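The gripper that wouldn't let go

So I promised in August that I'd write up what went wrong with the arm, and then I didn't, mostly because I was grumpy about it. I'm less grumpy now. Grab a cuppa.

For anyone new, I've got a secondhand arm on a bench in the spare room at Malinmont, with a two-finger gripper and a little camera at the wrist, and for most of the winter I've been trying to get it to pick up small things and put them down somewhere else. It had been going really well! Well enough that I'd stopped hovering over the stop button, and you can probably guess where this is heading.

The fault first showed up as a squeeze. The arm would go down, close on the block, lift it, carry it across, and then just keep holding on. No error, no beep, nothing in the log except a cheerful line saying the release was done. The fingers hadn't budged. Then, while the arm was already on its way back for the next pick, they'd suddenly spring open and fling the thing. One landed behind the bookcase and it's still there as far as I know.

I did what I always do, which is blame the newest thing. I'd just moved over to the Kallident driver, so out that came and the old one went back in. Same behaviour. Then I blamed the power supply (it got swapped too, and I'm now the proud owner of a spare one). Then I blamed the cable, and wiggled it, and it worked perfectly for the rest of the evening, so of course I decided I'd fixed it and went to bed very pleased with myself.

It was not the cable.
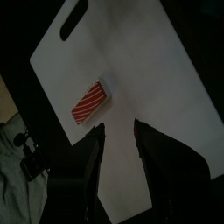 The next morning I had my hand in there, nudging a block over a bit, and the fingers closed on my thumb. It wasn't bad – a pinch and a purple mark on the nail – but I hadn't sent a close command. I'd sent one some 12 seconds earlier, watched nothing happen, got impatient and reached in. That's the bit that rattled me. If it had been the big arm at my old job I'd be telling this story very differently, and I know better, I've sat through the safety talks. I've even given one.

I rang Naveen Agarwal that night because he used to look after the pick cells at Drastness and has been bitten by pretty much everything. He asked me one question, which was whether I'd checked when the commands were arriving or only when I was sending them. I went quiet. He laughed at me, quite kindly.

So I put a timestamp on both ends and left it running while I did the washing. When I came back there were 1,210 gripper commands in the log and a great big pile-up in the middle. The gripper board was queuing everything. Whenever it got busy reporting its position (which I'd asked it to do far too often, my fault entirely) the commands waited their turn, then all went through in a rush. The software marked each one done as soon as it was handed over, without ever asking the fingers where they were.

The fix was pretty dull. I turned the position reports way down, and any command that's been sitting too long now gets thrown out instead of carried out late. "Done" has to mean the fingers have reported back from where they were supposed to go. If they haven't, the arm stops and sulks until I come and look at it. It's slower, and I don't care!

I've changed my own habits as well. Hands stay out unless the gripper power is off, and I mean off at the switch, not paused on the screen. Paused was what I had on the thumb morning. I've moved the switch to the front edge of the bench so I've got no excuse, and the stop button has come out from behind the monitor, where it had somehow ended up. Sylvie Carrier left a comment on my last post asking if I had a proper stop that cuts the power as well as the software one. Sylvie, I do now, and thank you for the nudge.

It's been going 5 evenings without a late release. I'm still a bit suspicious of the right finger, which seems to open a touch slower than the left when it's been running a while, so I'll have the cover off it next and see if there's any grit in the slide. If anyone's had one of these apart before, tell me which screws are the annoying ones before I find out for myself.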